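Carpet under the break room sink: leave it or fight the landlord?
Tindard Forums > Offices and Shared Spaces > Floors

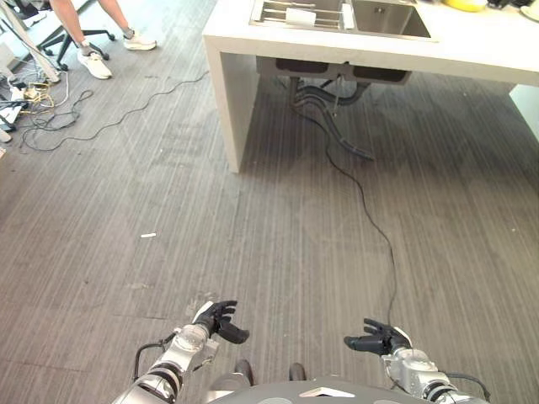
4 min read · 14 replies · 2282 views

gellerstreet
Wednesday, July 14, 2021

We moved our little outfit into the second floor of the Geller building and inherited a double sink set into a white counter, open underneath, standing on gray striped carpet. Wall to wall. Whoever signed off on this had presumably heard of water but never met any.

The lease says we can put down "a protective surface at tenant's expense" so I am looking at vinyl plank for a strip in front of the counter, or a big rubber mat, or doing nothing and letting nature take its course. Nine people use the sink. Two of them are careful.

Also, yes, I know about the cords. I am asking about the carpet.

plankton_joe
You say you're asking about the carpet, so I'll talk about the cords. There's a long black one coming out from under the counter and running down the floor, with drain hoses hanging over the place it starts. Move that before you spend a dime on vinyl.

gellerstreet
Took one reply. I had my money on three.

Walid Rizk
Joe is right though. I did facilities for a dental office for years and the rule was nothing electrical on the floor under a basin, ever. Run it up the wall in raceway. The pile of power strips over on the left wants to be up off the carpet too, screwed to the underside of a table or in one of those wire trays.

On the floor question, mat. Get one with a raised lip, the kind they sell for boot rooms. It holds a surprising amount and you can carry it outside and tip it out.

mrs_flundard
I disagree about the mat. We had a lipped mat at the church kitchen and everybody tripped on the lip, including me, carrying soup. Vinyl plank with a proper transition strip. You will never think about it again.

Walid Rizk
How hot was the soup

mrs_flundard
It was gazpacho, thank you, and that isn't the point.

northstairs
Plank over carpet is a terrible idea, just so somebody has said it. It flexes and the joints pop. You have to cut the carpet out, and "protective surface" in a lease does not mean "go at it with a utility knife." Read it again before you do anything your deposit will regret.

gellerstreet
I have read it again. It is one sentence long and contains a typo. I'll ask.

Nabil Semaan
If it's carpet tile you can lift the ones by the sink, stack them in a closet, and put them back the day you leave. Our place had the same sort of stripe and it was all squares. Pick at a corner somewhere out of sight and see what happens.

Hoses first, in my opinion. With the counter open like that you can get a shallow tray right below the basins and put a leak alarm in it. Mine cost less than lunch and has gone off once, at 3 in the morning, over a mop.

plankton_joe
Second the alarm. Also rolling chairs. I see casters. Casters plus cord on carpet is how I lost a router.

mrs_flundard
Casters also do not care for a lipped mat.

Walid Rizk
Nobody's rolling a chair up to the sink, Flundard.

mrs_flundard
You have not met my nephew.

northstairs
Is the dish rack always in the left basin? If so you've got one working sink and a lot of splashing out of it. Get a rack that sits on the counter with a spout that drains back in.

gellerstreet
It lives there. I moved it once and it was back by the afternoon. We have a rota for the dishes and that has been going about as well as you'd think.

Update for those keeping score: picked at a corner behind the printer and it's tile. Athumani, who manages the building, says lifting them is fine if every one goes back, and he wants it in an email. Priced the vinyl for the strip at $141, plus the transition pieces mrs_flundard will want to inspect.

The cord gets moved Friday. Joe, you may stand down.

plankton_joe
And the power strips?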